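Sound Production Project Report: Making a Slowed-Tape Ambient EP

Background

For our second-year audio unit we had to record, mix and release a short work in a genre none of us had tried before. Our group chose ambient music built from slowed cassette loops. The finished EP is called Munitz and has 4 tracks. We put it out under the group name Irnier.

We listened to a lot of music in this style before starting. Much of it depends on old commercial recordings, which we couldn't clear in time, so we decided to play all the source material ourselves.
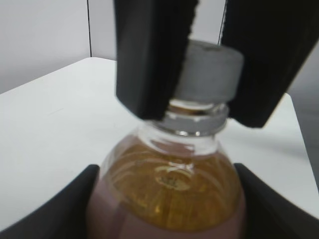 Figure 1. Bottle held upright by the grippers, cap on.

Method

The source recordings were electric piano, a nylon-string guitar and a borrowed chord organ with one dead key. Each part was recorded dry, then bounced to cassette at normal speed and played back at 50 per cent. This drops everything an octave and brings up the hiss. We kept the hiss on three tracks and filtered it on the last one, Benítez, where it was masking the guitar.

Loops were cut on the computer. Our first attempts used short loops and sounded mechanical after a minute or so. Longer loops of uneven length worked better, as the parts drifted against each other and the same chord didn't keep landing in the same spot.
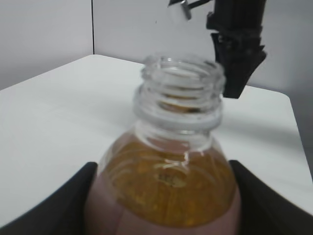 Reverb was the main disagreement in the group. The early mixes had it on every channel and the low end turned to mud. We ended up sending only the organ and piano to a plate setting, with everything below 100 Hz rolled off at the return. The guitar stayed dry – it gave the ear something close to hold on to.

Results

The opening track, Zelis, is the strongest. The organ swells are slow but the track still moves, and the tape wobble suits the tuning. The second track is too long. We cut nearly a third of it and it could lose more.

The master came back from our tutor with 2 notes: the stereo image was too wide on headphones, and the fade on the last track was abrupt. Both were fixed before the September deadline. 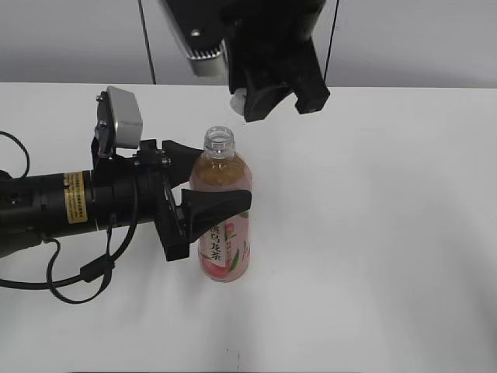
Figure 2. Peach oolong tea bottle on the white table, with one arm at left and a second gripper above.

Further work

We would like to try the same process with voice. A better cassette deck would also help, as ours ran slightly fast and every loop had to be retuned by ear.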